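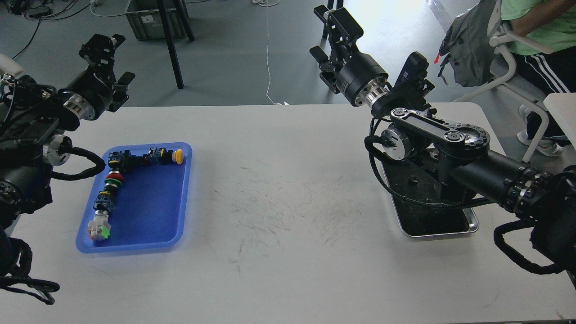
Ticket 3068
Product: Navavus two-arm bench kit
Opened: 2019-03-11 by Efua Ametepe
Status: waiting on customer

We are evaluating the kit for sorting push-button switch parts out of a blue tray. The left gripper stops short when told to close. It goes to nearly 60 percent, holds there, and the controller logs a grip timeout. The right gripper runs the same command to 100 with no complaint.

Tried so far:
- Power cycled both arms. No change.
- Reloaded the January firmware. No change.
- Ran the left gripper with nothing between the fingers. Same stop, same timeout.
- Lowered the speed to 4. It closes farther but still times out.

The button caps vary a lot in size, from the yellow mushroom head down to the small round nuts, so we need the full range of travel. We have not opened the wrist. The Brusham adapter plate was fitted by your installer and we would like to know if removing it affects the warranty.
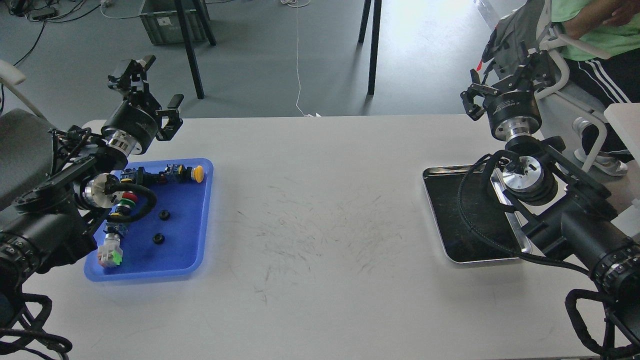 Selorm Mensah: Removing the plate does not affect the warranty. Before you do that, please check the finger offset under Tool Settings, Left. If it shows anything other than zero, write the value down, clear it and run the homing routine again. Send us the log from that run. If the stop is still there we will ship a replacement gripper.

Efua Ametepe: Offset was not zero. Homing now, log to follow.

Related tickets
Tavares controller drops connection after sleep
Gripper homing fails on first start
Dillus cable set, ordering spares

Contact support | Copyright Navavus | Back to top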